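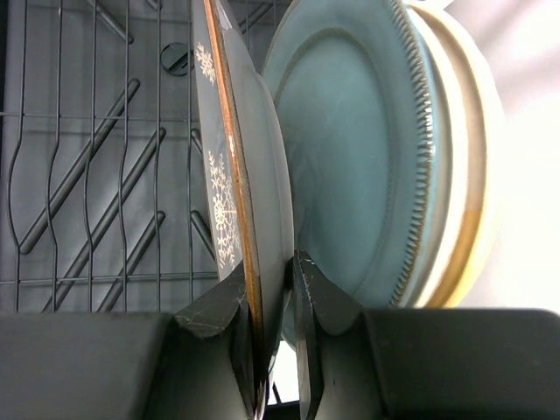 21/10/2022

So I've gone and signed up for a night hike, my first since I was a kid at summer camp, and I'm way more excited than a grown woman should be! It's the Gevedell loop, just outside Bamdale, and the sign-up page says 90 people walk it every fall (they capped it at 49 this time, so I got in by the skin of my teeth).

I did a practice run up the back of Lumton hill in August and learned a few things. Headlamps eat batteries. My old boots, which I loved dearly, let in every puddle between the parking lot and the gate. And owls are LOUD — I nearly went home after the first one.

New boots are by the door now and I'm wearing them around the house to break them in, up and down the stairs, doing the dishes, all of it. They cost more than I'd like to type out here. The left one still pinches a bit at the heel.

The climb is 272 feet, nearly all of it in the first mile, and then it's mostly flat past the reservoir. If anyone has walked it before, tell me what you packed for snacks! I'm leaning toward cheese sandwiches.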